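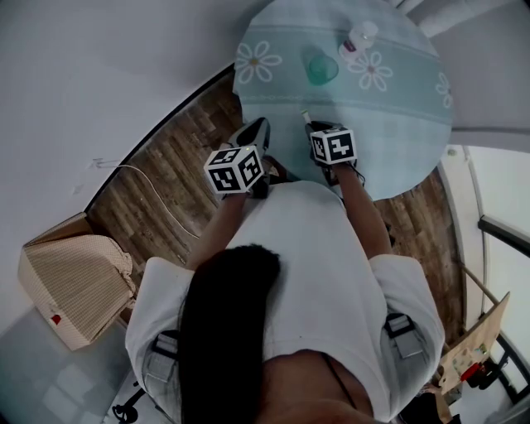 Leaning over the round table, with the cup and the medicine bottle on the cloth.

How to Put a Tablecloth on a Round Table (and Keep It There)

A round table is a magnet for small objects. Ours has hosted a cup, a medicine bottle lying on its side, the mail, a tape measure nobody owns up to and, on special occasions, food. Under all that is a tablecloth, and if you have a round table you know the tablecloth has its own plans. It creeps. It droops on one side. The pattern ends up centered over somebody's knees.

I have been fighting this fight for years and have worked out a routine that takes ten minutes and holds for a couple of weeks. It assumes a wipeable or light fabric cloth and a table that stays put when you lean on it. If yours doesn't, fix that first.

What you'll need

A tablecloth that fits, which we'll get to
A tape measure
Two cloths, one damp and one dry
A tray or shallow box for whatever is living on the table now
Four tablecloth clips or weights, if you have a dog, a toddler or a window
A rubbery shelf liner, optional but recommended

Step 1. Clear the table properly

All of it. Sliding everything to one side and working around it feels efficient and ends with a cup on the floor.

Put the tray on a chair next to you and move things over one at a time. Start with whatever can spill. Then anything lying on its side, especially if it has a cap, and check that the cap is on tight before you pick it up. Medicine goes straight back to wherever medicine lives in your house, high up and closed, and does not go on the tray. The tray is how it ends up on the couch.

Little things come last: caps, tubes, buttons, the single earring. Pick these up by hand. Sweeping them into your palm with the edge of the cloth works right up until one rolls, and a round table has no corners to stop it.

Step 2. Measure

Measure straight across the widest part of the table. That's your diameter. Decide how much overhang you want, double it, and add it on. A 44-inch table with an 8-inch drop needs a 60-inch round cloth.

Eight inches is a good everyday number. Ten looks dressier and will be sat on. Anything that reaches the floor is for weddings and for hiding boxes, and I've used it for both.

If you're still shopping, I've owned three. The Banton was a nice heavy cotton that wrinkled if you looked at it. The Tullero is wipe-clean and has outlived two sets of chairs, though the fold lines took most of January to relax. The Gromholm had a lovely hem and shrank to the size of a large napkin, for which I blame myself and the hot cycle.

Step 3. Wipe and dry the tabletop

Damp cloth first, then dry. Don't skip the second part. Moisture trapped under a vinyl cloth can leave a cloudy patch on a wood finish, and you'll only discover it when company is coming and you've decided to go bare.

If you're using shelf liner, cut a piece a few inches smaller than the tabletop and lay it flat in the middle. It doesn't have to be round. Mine is a sort of potato shape.

Step 4. Find the center of the cloth

Fold the cloth in half, then in half again, so you have a quarter circle. The pointy corner is the center. Set that point on the middle of the table and unfold toward yourself, then away.

Now walk around the table and look at the drop. You're aiming for the same overhang everywhere, give or take a finger's width. Tug from the low side in small pulls with both hands flat. One big yank moves the whole cloth and you're back at the beginning, with feelings.

Step 5. Sort out the pattern

Plain cloths can skip this, and enjoy the smugness. With big flowers or a contrasting band, the print is going to land somewhere, so you may as well choose. Stand where people come into the room and turn the cloth until something reasonable faces you. A whole flower near the middle beats half a flower at the edge. With large prints some of them will get cut in half by the drop whatever you do – let them.

Turn the cloth by walking it: hold both sides of the edge, step to the left, smooth, repeat. Ignore the pattern underneath your elbows. It'll be under a plate.

Step 6. Smooth from the middle out

Flat palms, center to edge, all the way around. If the fold lines are stubborn on fabric, iron them before laying it. On vinyl, leave it alone in a warm room, or use a hair dryer on low and keep it moving. Do not iron vinyl. I shouldn't have to say it, but I once had to be told.

Clip or weight the edge at four evenly spaced points. The clips made by Asfaw fit a thick tabletop. The cheap springy ones fit nothing and will go off across the room like popcorn.

Step 7. Put back less than you took off

Look at the tray. Be stern. Used cups go to the sink. Mail goes wherever mail goes to be ignored. What belongs on the table goes back, starting from the middle, set down and never dragged, since dragging is how the cloth began creeping in the first place.

Keeping it straight

Wipe spills outward from the center, lifting the cloth when you reach the edge. Retug the low side whenever you pass. Once a month take the whole thing off and shake it outside, downwind of yourself.

If it still slides every day, the cloth is probably too big or somebody is resting their feet on the hem. Check under the table at dinner.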